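The River Money of Prumumetti

When Vira Zakharchenko came to Prumumetti for the first time, she brought one suitcase and a list of questions from a climate fund called Tufa. She was supposed to stay for two weeks. The fund wanted to know if the people along the lower river could use a small grant for planting mangroves, and she had to write a report and go home.

The report was written, but she did not go home for long. "I had asked all my questions and I understood very little," she told me. We were sitting behind the old fish market, where her office is now. "People answered me politely. Then in the evening they talked about other things."

The other things were mostly debts. A family that loses a rice harvest to salt water must borrow, and the lender in town wants the money back before the next harvest. So the father takes work in the city, and there is no one left to repair the bank of the field. The next high tide comes in more easily. Planting trees does not help this family in the first year, or in the second.

Desby, the group she started together with Bayu Govindasamy, a former schoolteacher, tries to begin from the debt. A household can receive a loan without interest, up to 600 dollars, and it pays back a part of it with days of work on the river bank. The rest is paid in money, after the harvest. If the harvest fails, the payment waits.

Govindasamy keeps the accounts. He showed me the page for September, which he considers the hardest month, and he was not happy with it. Four households had stopped working on the bank, and he had walked to each of them to ask why. Two had sickness at home. The other two thought the new path was put in the wrong place, and after some discussion he agreed with them.

Until now 3014 meters of bank have been repaired. Young mangroves stand on the river side, many of them still no higher than my knee. Not everybody is convinced. At the village of Enness, further down, the fishermen say that the planting has closed the place where they used to pull up their boats. A meeting with them is planned for 4th December, in the school, and Zakharchenko expects it to be a long one.

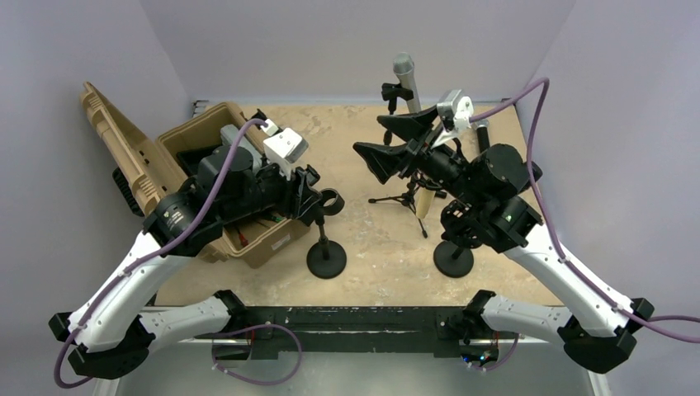
Two robot arms over a sand-colored tabletop, with an open tan case.

I asked her what Tufa thinks of all this, because it is not what the fund had asked for. She laughed a little. The fund pays for the seedlings and for one salary. The loan money comes from private donors, mostly in small monthly amounts, and she writes to them herself, by hand when she has time.

In the afternoon we walked to the bank with Govindasamy. The tide was coming in, and he stopped at a low part to press the mud with his foot. He said it needed another row of stakes before the rain, and he wrote this down in his notebook.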